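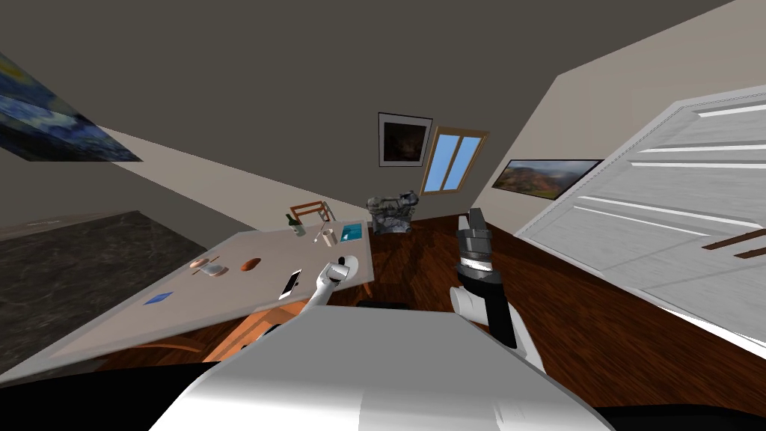 Should a town sell its public library building and move the books into a storefront? Only if it has worked out what the storefront will cost in ten years, and most towns that try this have not.

I live in Morkstead, where the question is back for the second time since I moved here. The library on the hill went up in 1918. The roof leaks over the local history shelves, the boiler is older than I am, and the front steps are a problem for anybody with a stroller or a bad knee. All of that is true. I have carried a stroller up those steps and used words I wouldn't want repeated in the children's room.

The plan is to sell the building to a developer called Bernerel and lease a unit in the shopping plaza by the highway. The town newsletter calls this "a library for how we live now." I have read the newsletter piece three times and I still can't tell you how we live now, except that it seems to involve a lot of parking.

Let me start with the part I find hardest to swallow. The town says the lease will save money because it won't have to pay for repairs. But landlords pay for repairs out of rent. Somebody buys the new roof in either case. When you own the building, you can at least choose the roofer and put the job off until spring. When you rent, the cost shows up in a renewal letter, and by that point you have already sold the only other place the books could go.

Arsalan Bhutto, who ran the branch in Evumholm for most of his career, went through this there. I asked him how it turned out. "The first lease was wonderful," he told me. "Everybody forgot there would be a second one." Evumholm's library now opens four days a week. The old building is a steakhouse, and he says the steak is good.

Then there is the matter of floor space. The plaza unit would hold a good deal less than the hill building does. The plan deals with this by saying that print collections will be "right-sized." I have been right-sized by an employer, so I know what the word means. It means 1260 books have been put on a list, and that's only the first list. When I asked at the public meeting how the titles were chosen, I was told they had low circulation. Fine. But a library is one of the few places where a book is allowed to sit still for six years until the one person who needs it walks in. If all we want is whatever was popular last month, the supermarket has a rack.

I'm also tired of hearing that people don't use libraries anymore. Go in at four in the afternoon when school is in. Go in during a heat wave, or the week tax forms are due. What people mostly mean when they say this is that they don't use the library themselves, and they have mistaken their own habits for a trend.

Now, Mirela Frota wrote a letter to this site in August that made the best case for the move, and she deserves a fair reply. She points out that the bus stops at the plaza and doesn't climb the hill. She uses a walker. For her, the current building might as well be locked. I don't have a clever response to that. She is right, and the town should be ashamed it took this long.

What I would say is that she has described a reason to put in a ramp and move a bus stop. The old Aksoy study, which the town paid for and then filed somewhere dark, priced out a side entrance and an elevator. It wasn't cheap. It also wasn't mentioned once at the meeting. If the study was wrong, let's hear why. If it was right, I would like to see those numbers next to the lease numbers, on one sheet of paper, before anyone signs.

I may be too attached to the place. I like the tall windows and the smell of the back stairs, and I know those aren't arguments. Plenty of ugly old buildings have been saved by people like me getting sentimental, and some of them should have come down. If the full figures show that the plaza is cheaper over two leases and we keep the hours and the shelves, I'll drive there and find a spot in all that parking.

So far there are no full figures. There is a drawing with trees in it, a newsletter, and a petition against the sale with 1000 names on it that the town has described as "feedback." The vote on the sale is still set to go ahead before the lease terms are made public. I asked the clerk's office why it was being done in that order and was told that this is the usual order. I've asked again in writing.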